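Home | Datasets | Docs | Changelog | Contact

# Waver Print Editions Register

A table of limited edition prints and the charity evenings at which they were given, sold or auctioned. Compiled by Waver from sale catalogues, event programmes and certificates of authenticity. Released 1st December.

## Contents

The register holds 3282 rows. Each row is one numbered print changing hands at one event. A print that was given away at a dinner and later put up for auction has two rows with the same `print_id`.

Files:

- `editions.csv` – one row per transfer
- `venues.csv` – hotels, halls and galleries, with town and country
- `sources.csv` – where each row came from, with page number if printed

## Fields

`edition_no` and `edition_size` are stored as separate integers. Artist's proofs have `edition_no` left blank and `proof` set to 1. Hand-finished prints (oil or varnish over a printed base) are marked `embellished`. The field follows the wording of the certificate, even if the catalogue says something else.

`recipient_type` takes one of four values: donor, honoree, buyer, unknown. Names of private recipients are not published. 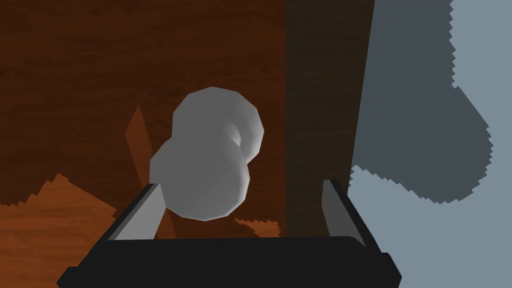

Singhal writes that `honoree` and `donor` overlap too often to be kept apart, as most of the people honoured at these dinners had also paid for a table, and asks for a second column. We agree in part. From the next release `recipient_type` will accept 2 values separated by a semicolon. Existing rows will be recoded only where the programme lists both roles.

## Sources

Most rows come from the Prondska catalogues, which were scanned and keyed twice. Differences between the two keyings were settled against the paper copy. The Trindivbridge programmes were keyed once, and spellings of venue names in that part should be treated with care – the same ballroom can appear under three names.

Auction prices are hammer prices in the currency of the sale. No conversion has been made. Rows for gifts have an empty `price`, never zero.

## Known problems

- The May sale is missing nine rows. The catalogue pages were stuck together and could not be read.
- 20 rows have an `edition_no` higher than the `edition_size`. They match the certificates and have been left alone.
- Dates before the switch to four-digit years were expanded by hand.
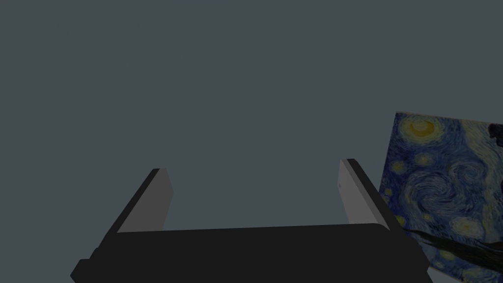
Fig. 2. Rendered view, gripper against a plain background.

## Loading

All files are UTF-8, comma separated, with a header row. Quote marks inside titles are doubled. Read `edition_no` as a nullable integer, or the blanks for proofs will turn the whole column into decimals.

Join `editions.csv` to `venues.csv` on `venue_id`. Rows with `venue_id` empty were private handovers.

## Licence

Free to use for research and teaching with credit to Waver. Catalogue scans are not included. Corrections should quote the `print_id` and give a printed source.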